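Notes from the Ladness kitchen, November

So the recipe swap is over and I'm still finding flour in my sleeves! We wanted two dishes from each street and ended up with a pile of cards so thick I had to borrow a second shoebox. My plan is to get them typed up before the holidays, and if you wrote "cook until done" on yours, expect a phone call from me.
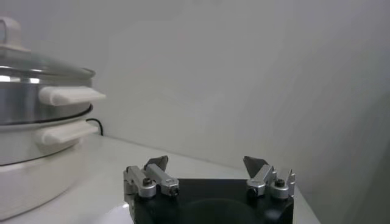 The dumpling and bun cards were the big surprise this year, mostly from the Kirkon end of town. I've always been a bake-it-and-hope person, but steaming is so forgiving (and no scorched bottoms). An electric one with a stainless steel tier and white side handles you can really get hold of takes up one end of a counter and leaves the stove free for soup. Do use mitts, though. I have a pink thumb to show for skipping them.

Now, the cookbook. We're printing 60 copies at the Shetty shop and they'll be spiral bound so they lie flat, which was the thing people asked for most last time.

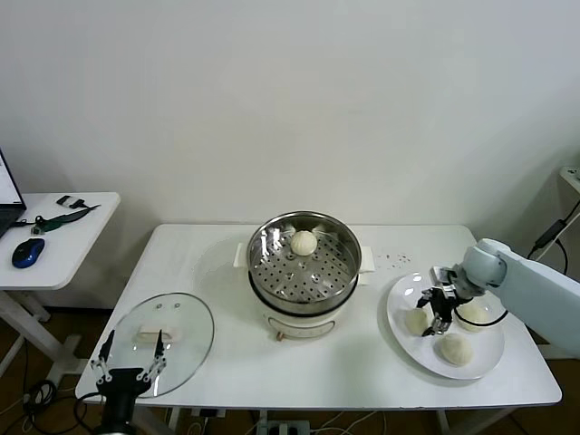
A few of you wrote in asking why your buns come out flat or soggy. Mine did too, for years! Give them a second rise, go easy on the water, and don't crowd the basket. A lone pleated bun sitting near the back of all those little holes looks a bit silly, but it has room to puff up. Let the lid rest a minute before you lift it, then set it down flat beside the pot.

Cards can still go in the box at Daver until we print.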